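Quick notes on pinning and cutting slippery fabric at home – written fast, will tidy later.

A cloth over the table first. Stops satin sliding evrywhere. 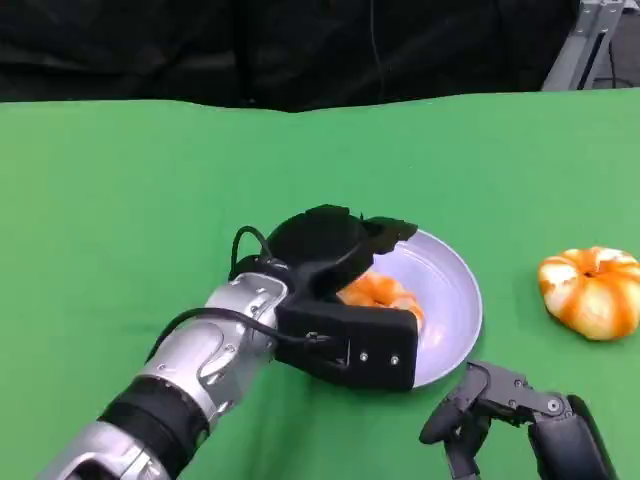
## Before you cut

- Wash and dry the fabric. Cold wash, no softener.
- Press it. Low heat, test a corner.
- Straighten the grain – pull one thread, cut along the gap.

## Cutting

1. Fold selvedge to selvedge, let it rest 10 minutes.
2. Pins inside the seam allowance only, 5 cm apart on curves.
3. Long strokes, blades never fully closed.
4. Notches outward. Mark darts with chalk, not pen (learned that on the grey lining).

Colour bleeding? Soak a scrap for 2 hours teh night before.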